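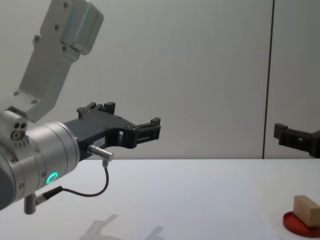 Two arms on our bench, what happens with the rest of us?

fpinheiro
We are five people in packing at Wernside. Since April the two arms do the block sorting, and I go between them and the old bench. My hands are less tired, this is true. But before I talked with my neighbour all the shift, and now I mostly look at a green ring and wait.

clindeck_fan
Waiting is still paid. I did 938 pieces a day by hand and my wrist is finished. I would change with you tomorrow.

T. Lawal
I don't agree that it is only waiting. When a grip fails, who must know why? At our place they gave two days of training and no more money. That is a new job with the old wage.

fpinheiro
Yes, the same for us. I asked for the higher grade and the answer was "we will see".

clindeck_fan
So ask again, in writing. The arms are not guilty for this.

T. Lawal
I did not say guilty. I say the plan was made without the people from the bench.

hmacedo
Fernanda, do you rotate? We change places after every break and it helps with the boredom.

fpinheiro
Not yet. I will bring it to the shift meeting.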